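The framing floor at Graslow starts at six in the morning, and by twenty past, Biljana Kelmendi has usually found something wrong with the plan for the day. She has packed framed prints there for long enough to have trained most of the people she works with. In May the company told her shift that an arm would be taking over part of the sorting.

"They called it a helper," she says. "I asked who it was helping. I got a slide."

The slide came from Jahangir Miah, who runs operations and who agreed to talk in the same break room, at a separate time. He is a friendly man and he does not dodge. The system is called Poko, he says, and its job is to pick up framed pictures that arrive in mixed stacks, large on small, and set each one down in the right lane for wrapping. Before anything is bolted to the floor, the supplier, Hourani, runs the picks in simulation.

Miah likes the simulation. He had it open on his laptop before I had sat down. "You can let it fail all night and you don't break any glass," he says.

I asked how a pick that works on a screen turns into one that works on a bench at the end of a long shift. He said that was the whole question, and that he was more hopeful than I seemed to be.

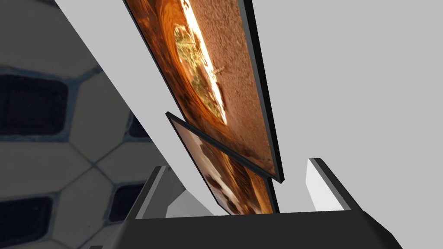
Simulation render: Hourani, supplied by Graslow

The case he shows visitors is two frames overlapping at a slant with the gripper open in front of them. It is a fair one to pick, because it's the kind of thing Kelmendi's team deals with without talking about it. She looked at the same render when I put it in front of her and took her time.

"Okay, so which one do you take?" she said. "The top one, sure. But the way they're lying, if you pull the top one the wrong way, you drag a corner across the face of the other. You feel that in your hand before you see it. Where does it feel that?"

Miah's answer is force sensing in the fingers, and a slower approach when frames overlap. He has a number he likes: in the last round of simulated trials the system made 800 attempts at overlapping stacks and finished 537 of them with no fault logged. I pointed out that this leaves about a third. He said the earlier rounds were worse. I asked what counts as a fault, and he said a drop or a missed grip. A scratch does not count, as the simulation doesn't model scratches yet.

That seems to me like a large thing to leave out of a business that sells pictures behind a clear front and takes them back when they're marked. Miah calls it "on the list."

Leif Ragnarsson, who works the returns desk, sees the other end of it. He opens the boxes that come back. "A dropped frame gets caught here. A scuffed one gets wrapped, and then it's my problem and a customer's problem," he says. He isn't against the arm. His shoulders hurt, and he would be glad to lift less. What bothers him is that no one from the project had come to his desk to ask what comes back and why. Miah confirmed this and wrote something down.

Then there is the matter of jobs. Graslow says there will be no layoffs from the first installation, and Miah repeated it twice in our talk without being pushed. Two sorting positions will become "cell attendant" positions. The pay is the same. The attendant clears jams, restarts the arm and handles what it refuses.

Kelmendi has read the description closely. "So it gets the easy ones," she says. "I get every bad stack in the building, one after another, plus I'm watching a machine. Right now I get a bad stack, then ten nice ones, and I rest my head on the nice ones. They took out the rest and left the pay alone."

I brought that to Miah nearly word for word. He said the work would be "more skilled." I asked if more skilled work would at some point be better paid work. He said that was a conversation for after the pilot.

Ardalan Tabrizi used to pack at Brutusell, where a similar cell went in before he left, and he now works next to Kelmendi. His account is short. "It was fine on the days people came to look at it," he says. On other days the attendants did the stacks by hand and the arm stood there, and the daily target stayed where the arm had put it.

Miah says Graslow will set its targets differently. I asked to see them. They haven't been written.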